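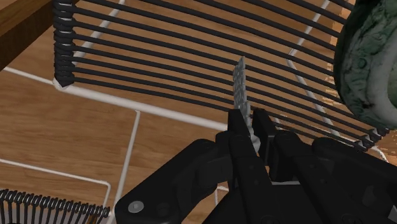

4.2 Coding of appearance talk in celebrity interviews

The corpus holds 814 interview segments taken from entertainment news pages and from the transcripts that some of those pages publish alongside their video. A segment begins with a question or prompt from the interviewer and ends when the topic changes. Where an article quoted the subject without giving the question, the segment was kept only if the surrounding text made the prompt clear. Segments that repeated a quotation already in the corpus were merged with the earliest version, and the number of reprints was stored as a separate variable.

Each segment was assigned one of three topic codes: work, private life, or appearance. The appearance code covers clothing, hair, weight, age as it relates to looks, and grooming. It does not cover costume when the costume is discussed as part of a role. This boundary caused most of the early disagreement between coders, as press tours often mix the two. An actor asked about a coat worn in a film may answer with a remark about a coat worn to the premiere. In such cases the code follows the answer and the question is tagged separately, so that a shift of topic by the speaker can be recovered later.

Stance was coded on a 5-point scale running from open refusal of the question to active elaboration. A one-word reply was placed at the second point unless the transcript marked laughter, in which case it was moved to the midpoint. We considered a separate code for joking replies and dropped it after the pilot. Coders could agree that a reply was a joke but not on what the joke was doing, and the category absorbed material that belonged elsewhere.

Coding was carried out in Estik, an annotation tool that stores each decision with its time and coder. Ayanda Mabaso and Mayuree Somboon coded the full corpus independently. Disagreements were settled by discussion, and the original codes were retained beside the final ones. A set of 35 segments was coded again at the end of the project to check for drift. Most changes in this second pass concerned stance, and most moved by a single point. Topic codes were more stable, apart from the costume cases described above.

Figure 3. Order of coding decisions for a single segment. Topic is assigned first, then speaker shift, then stance.

The order shown in Figure 3 matters for the analysis in the next section. In the pilot, coders who judged stance first tended to read a hostile reply as a reply about appearance, even where the question had concerned work. Fixing the topic before the stance removed much of this effect. It also slowed the work, and segments with long answers had to be read twice.

Two features of the sources limit what the codes can show. First, edited articles favor short and quotable lines. A reply that took several minutes in the room may survive as a single sentence, usually the sharpest one, and the stance scale will then overstate how firmly the speaker took up the topic. Second, republished articles are often reworded by the second outlet. We found cases in which a mild verb of saying in the earliest version had become a stronger one in a reprint - "said" replaced by "insisted", for example - with no change to the quotation itself. Stance was therefore coded from the quoted words alone, and reporting verbs were ignored.

The pages were collected through Trunska, a news archive with open search, and the last retrieval was made on 12 May 2026. Pages that had been removed by then are represented by the archive copy. Gallery captions were left out. They mention clothing constantly but contain almost no speech by the person shown, and including them would have tied the appearance code to the habits of caption writers.

The treatment of speaker shift departs from the Krishnan scheme, which assigns one topic to the whole exchange. That choice suits broadcast talk, where the interviewer can be heard steering the answer back. In written interviews the steering is usually cut, and a single topic label hides who introduced the subject of looks. Tagging question and answer apart keeps the two sources distinct at the cost of a larger set of combinations, several of which are too rare in our data to be tested.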